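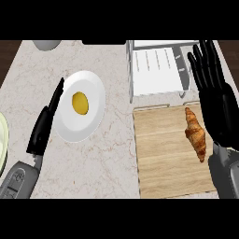

Consejos de taller · Software para brazos de cocina

Ordenar la encimera en simulación: ajustes de percepción, planificación y control

Los consejos siguientes corresponden a una configuración de dos brazos con manos de varios dedos, montada en el simulador Kulness. El planificador es Prinel; la percepción corre en Amin. Casi todo es aplicable a otras combinaciones con cambios menores.

Vajilla blanca sobre mármol claro

Un plato ovalado blanco sobre mármol casi blanco da poco contraste, y la segmentación por color suele perder parte del borde. Conviene usar la profundidad como canal principal y dejar el color para confirmar. El borde elevado presenta un lado más iluminado que el otro; si el detector lo parte en dos regiones, aumente la tolerancia de fusión antes de tocar la iluminación.

La yema amarilla se segmenta sin dificultad. No la use para estimar el centro del plato: puede estar desplazada. Calcule la pose a partir de la elipse exterior.

Acercamiento a un plato plano

Con la mano de canto y los dedos juntos se reduce el volumen ocupado junto al borde. Defina esa postura como preforma con nombre propio en Prinel y fije la orientación durante los últimos centímetros. Limite la fuerza lateral a 2 N en los primeros ensayos. Si el plato lleva comida, penalice también la inclinación.

Objetos blandos en la tabla

Para un cruasán, la mano abierta con la palma hacia abajo admite errores de posición mayores que una pinza de precisión. Ajuste el cierre por par, sin posición final fija. La malla de colisión debe incluir las puntas curvadas; una caja envolvente ocupa demasiado espacio útil.

Escurreplatos

Los separadores finos desaparecen al simplificar la malla. Sustitúyalos por cápsulas y compruebe que los dedos extendidos no las atraviesan cuando la mano trabaja en la tabla contigua. Añada a la escena de planificación todo utensilio alargado que quede entre los separadores.

Dos brazos, una sola encimera

Divida la superficie en zona izquierda y zona derecha, con una franja compartida que solo se reserva bajo petición. Unas 3.000 muestras por consulta bastan en Prinel para trayectorias cortas; con la franja ocupada, suba a 3.889, el máximo de la plantilla Irar.

Registro

Guarde la semilla, la versión de la malla y la preforma de cada mano. Tras 9 fallos consecutivos en la misma pose, detenga el lote y revise primero los marcos de referencia. Los errores de signo en la muñeca derecha son frecuentes al duplicar la configuración de la izquierda.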